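Home About Work Open Positions Notes Contact

Software Engineer, Perception and Planning (Hand-Held Demonstration Tools)
Zustholm, Tikard project
Posted 29 August 2021

We are looking for a software engineer to join the Tikard team at Zustholm, and we would like that person to enjoy the untidy middle ground between perception and planning as much as we do. Tikard is our toolchain for turning hand-held gripper recordings into motions that a two-armed robot can carry out. People do everyday jobs around a room with a gripper in each hand, and our software works out where the grippers were, what the fingers were doing, and what a robot with quite different arms should do to get the same result.

There are currently seven of us on the software side. Ville Laaksonen leads perception, Liv Bråten leads planning, and you would sit with both of them (the desks are next to each other, so this is easier than it sounds). Elsa Saarinen looks after the recording sessions and knows more about our data than any of our databases do.

A good part of our perception work starts with marker cubes. Each gripper carries one, and the head camera looks down on both of them while the person works. When the cubes are in plain view, life is good and the pose comes out clean. When a hand turns, or a sleeve gets in the way, or one face of a cube is seen at a very flat angle, the estimate starts to jump, and a planner that trusts a jumping estimate will do some very silly things. Much of your first year would go into making that part calmer.

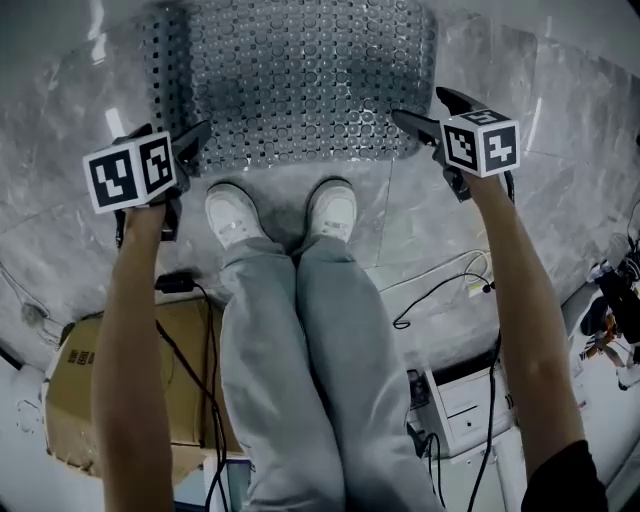

What you would be doing

You would own the pose tracker, called Gresar inside the team. It takes marker detections from the head camera and from the cameras on the grippers, and it joins them into a single track for each hand. It is written mostly in C++ with Python around it, and we will say freely that it has grown a bit wild. The test suite has 392 recorded clips in it, and we would love for it to be the first thing you look at and complain about.

From there the work spreads out:

- Filtering and smoothing of gripper tracks, including sensible behavior when a cube disappears for a while and comes back.
- Time alignment between the head camera and the gripper cameras. We do this fairly well now, but the drift over a long session still bothers Ville.
- Retargeting, together with Liv - taking a human wrist path and finding a joint path the robot can follow without folding up or running into its own base.
- Tooling for replay. At the moment, stepping through a session means having two programs open at once and a good memory.
- Helping on recording days now and then. We think people write better trackers when they have worn the gear themselves.

That last point deserves a few more words. We record in a large shared room, furnished like a mix of home and office, and more than one person may be walking about in it with grippers at the same time. The gripper cameras see a great deal besides the task: other people, bright ceiling lights, big pale blinds, and of course the marker and finger of the gripper itself. The code has to cope with every bit of that. If you have only worked with tidy benchmark footage, it will be a change, and we hope a pleasant one.
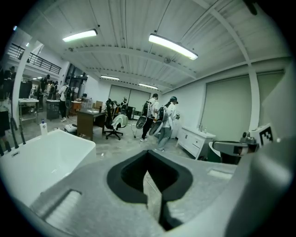

View from a gripper camera, with the marker and finger assembly at right and two colleagues heading toward the back of the room.

Who we hope to hear from

You have written software that had to work on real sensor data, and you can tell us about a time it didn't. You are at home in C++ or willing to get there soon, and you read Python without effort. You know your way around camera calibration, rigid transforms and some kind of state estimation, whether you picked it up at a university, at a company or at your kitchen table. Motion planning experience is very welcome, but Liv is a patient teacher and we would not want anyone to stay away on that account.

It would also be nice if you like writing things down. We are a small group and a good note saves an afternoon. Hilkka Riihimäki, who joined us in May, rewrote our calibration guide in her second week and has been thanked for it at nearly every lunch.

Practical matters

The position is full time and permanent, with a start date we can agree on together. You can work from home 2 days a week. Recording days are on site, and we plan them well ahead so that people with children, dogs or long train rides can arrange their lives. Everyone on the team gets a yearly budget of 1000 euros for books, courses or a conference ticket, and there is no form to fill in - just tell Bronwyn Tomoana what you are buying.

How to apply

Send us a resume and a short letter. In the letter, please tell us about one bug in perception, control or planning code that you chased for longer than you wanted to, and how you found it in the end. A page is plenty, though we won't mind if you get carried away. Please mention reference 3219 so that your letter reaches the right pile.

Bronwyn reads every application first and answers all of them. After that there is a call with Ville and Liv, and then a half day with us, where you will look at a real tracking problem in company and have lunch with the team. We don't set homework.

If you are unsure whether you fit, write anyway and ask. Elsa came to us from theater lighting.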